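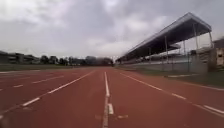

Starting to run after forty: notes for the talk

Speaker notes, Brinilden public library, 26 June 2020

Slide 1. Welcome

Say good evening and thank the library. Wait for the people at the back to sit down. Speak slowly, because last time in Quintela I finished much too early.

I am not a coach and I am not a doctor. I am an accountant who began to run at the age of forty-three. I will tell you what I did, what went wrong, and what I would do in a different way now.

Ask: who has tried to run and stopped after a few weeks? Raise my own hand too. I stopped twice.

Slide 2. Why I stopped the first two times

The first time I ran every day. I did not know that the legs need days without work. After ten days my shins hurt so much that I went down the stairs backward.

The second time was in December. I had bought a plan for a race of ten kilometers and I followed it very strictly, also when I had a cold. Then I was sick for the whole holiday and I was angry with the plan. Now I think the plan was good for somebody else.

(If they laugh at the stairs, wait. If they do not laugh, continue.)

Slide 3. The track

A track is one lap of 400 meters in the inside lane. For a beginner this is a very kind distance. You always know how far you are from your bag and your water, and there are no cars, no dogs and no hills.

My first real session was like this: walk the curves, run the straights. That was all. I did it for 2 laps and went home. It felt too easy, and I was a little ashamed, but the next morning I could walk normally.

Mention lanes. Many beginners are afraid to do something wrong. Ask at your own track, but the usual custom is that slow runners and walkers use the outside lanes and leave the inside lane for people who run fast. If you hear somebody call "track" behind you, keep a straight line and do not jump to the side.

Also mention: the outside lanes are longer. I was sad about my lap times for one month before a neighbor explained this to me.

Slide 4. How fast?

Slow. Slower than you think. If you can speak a full sentence, the speed is right. If you can only say one word, walk a little.

I show here my own notebook. In the first year I wrote down 136 runs. Most of the notes say only "slow" or "slow, wind". I recommend a paper notebook. My watch broke in the spring and I did not miss it.

Do not show the page with my weight. Check this before the talk!

Slide 5. Shoes and clothes

Only one thing is worth good money, and it is the shoes. Go to a shop late in the day, when the feet are a little bigger. Take the socks you will run in. Leave the space of a thumb in front of the toes.

For clothes, use what you have. Dress as if it is a bit warmer outside than it really is. You will be cold in the first minutes – this is normal and it passes.

Slide 6. Weather

In Brinilden we have wind from the lake almost every afternoon. On a track you have the wind in your face on one straight and in your back on the other, so at least it is fair. With thunder, go home. With light rain I go out, and I have never been sorry.

Slide 7. When something hurts

Tired muscles on both sides: normal. A sharp pain in one place: stop and walk home. If it is still there after a few days, see a doctor. With heart problems, or after a long illness, see the doctor before the first run and not after it. Say this part twice.

Slide 8. Running together

The group in Plenduvus meets at the school gate and is open to everybody. They have a slow group, and it is truly slow. The Sekent loop is nice for later, but it has the big hill, so please do not choose it for your first week.

Questions

Likely questions: knees, breakfast before running, dogs. For the knees, I can only speak about my own. For breakfast: a banana. For dogs: stop, stand still, wait for the owner.

Leave the sheet with the first-month plan on the table at the door. Return the key of the projector.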